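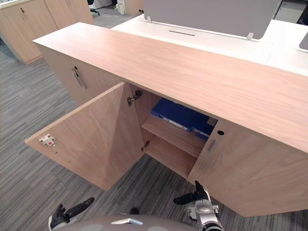

# Cabinet index, Jeltby office

Lists what is stored in the low oak-grain cabinets next to the desks, and where it goes back. Maintained by Felicja Marciniak. Last full check: 2023-02-19.

## Layout

Each cabinet is split into compartments, numbered from the left. The central compartment has two doors and one shelf. Codes in `index.csv` use the form `cabinet-compartment-level`, with `U` for above the shelf and `L` for below.

## Rules

- Binders lie flat on the shelf, larger one on top, label strip facing the doors.
- `L` in the central compartment stays empty until the Ziren folders arrive.
- Maximum load per shelf is 10 kg.
- Lock the doors after use. Spare keys are with Roman Szulc.

## Fields

| Field | Type | Notes |
|---|---|---|
| `code` | text | see Layout |
| `item` | text | binder, box, loose papers |
| `color` | text | blue = Koltbridge contracts |
| `label` | text | copied as printed |
| `holder` | text | blank if on the shelf |

## Known gaps

- Papers from before 2000 are not indexed – they are still at Czarnecka.
- The tall cabinet is keyed separately and has no codes yet.
- `holder` is filled in by hand and is often out of date.

Corrections go to Morag Gillies, with the code in the subject line.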